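Peneck Everyday Socks: Three Months of Wear

Reviewed by Aurelia Buzatu

I bought my first Peneck socks in August, when two of my old pairs wore through at the heel in the same week. I wanted a mid-calf sock that would work with leather shoes and could go in the regular wash. Peneck sells these singly by the pair or as a mixed set, and I got the mixed set. I paid full price.

The fabric is mostly cotton with some nylon and a little elastane. It is thicker than a dress sock and thinner than a hiking sock. In my work shoes, which are snug, they fit fine. In a pair of loafers they were a bit tight across the top of the foot for the first few days.

Sizing

The size chart on the package is vague. It gives a range for each size, and I fall right where two of them meet. I ordered the larger and the heel sat too high. Customer service swapped them without trouble, though the exchange took nine days and I had to pay to send the first set back. If you are between sizes, get the smaller one. My brother-in-law Silviu wears a full size bigger than me and says his run true.

Cuffs

I am picky about cuffs. My last socks left a deep ring on my leg by noon. The ribbing on these is wide and holds without digging in. They stay up through a workday with a lot of stairs. By evening the left one has usually slid down a half inch or so. I can live with that. 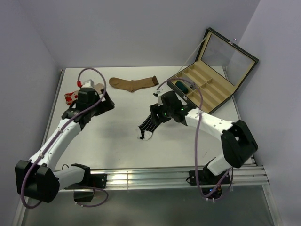 The plain brown, and the black with thin white stripes.

Washing

I wash them warm and tumble dry on low, which is what the label says. The dark ones lost some dye in the first wash, enough to tint the water when I soaked one in the sink to check. After that I saw no more bleeding. They shrank slightly in length and then stopped.

Pilling is the main complaint I have. It started on the soles after about 3 weeks and it is worst under the ball of the foot. Turning them inside out helps some. The pills come off with a fabric shaver, but I don't want to shave my socks.

There are no holes so far. The heel and toe are reinforced, and holding them up to a lamp I can't find a thin spot yet. The toe seam is flat on most of them. One sock had a hard little knot at the end of the seam, and I trimmed it with nail scissors.

Compared with Firkisell

Before these I wore Firkisell for years. Firkisell socks are softer out of the package and they pill less, but the elastic gives out early and then they bunch up in the shoe. Peneck has the better cuff and the better heel. If you mostly wear socks around the house, I would go with Firkisell.

Storage

I keep mine in a box with dividers on top of the dresser. Folding them in thirds works better than balling them, which stretches the cuff.
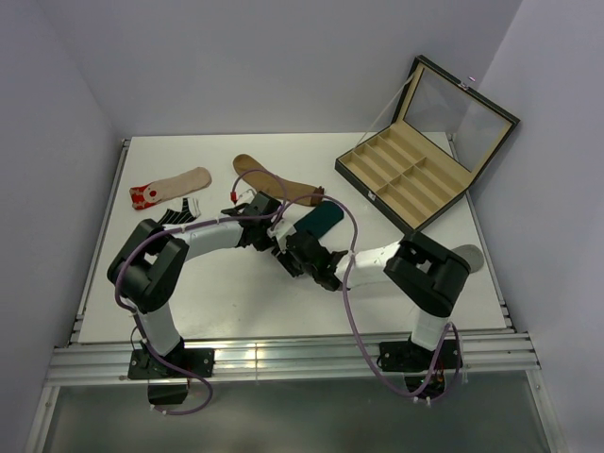
Four socks out, and the box with its glass lid open.

Verdict

Good cuffs, solid heels, fair price for the mixed set. Points off for pilling and for the size chart. I have ordered a second set in the smaller size and will update this review if the heels go.

Rating: 3 out of 5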